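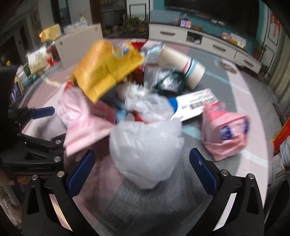 Blackwood Manipulation Group. Posted Apr 5, 2023

Figure 3. Hand-held gripper with blue jaw pads open on either side of a translucent plastic bag, household litter task.

4.2 Pad comparison on household litter

The benchmarks of Section 4.1 favour rigid objects of known shape, and every gripper we own does well on them. Household litter is less flattering. We therefore compared two sets of jaw pads, the Fenau (a soft ribbed pad) and the Kiltow (a firmer flat one), on the same hand-held tool, clearing mixed packaging from the floor of a furnished living room. The pile in Figure 3 includes a padded mailer, a paper cup on its side and a medicine box, all lying on a knitted rug. The rug has its own opinions about being picked up.

Each pad set was given 100 grasps, with the pile reshuffled between runs. On boxes and cups the two were hard to tell apart. Crumpled film was another matter: the Kiltow pads held 54 of their first attempts and the Fenau pads 53, a margin we decline to celebrate. Failures differed more than the totals did. The Fenau ribs tended to gather a second item along with the first – generous, but scored as a miss – while the Kiltow pads let thin film slide out during the lift.

Operators were told to approach bags from directly above with the jaws fully open, then close at a steady rate. They mostly did. We discarded 2 grasps in which the rug came too.

All trials were logged with the Kullex controller at its default settings. Results with the fixed arm, which has less patience, are given in Section 4.3.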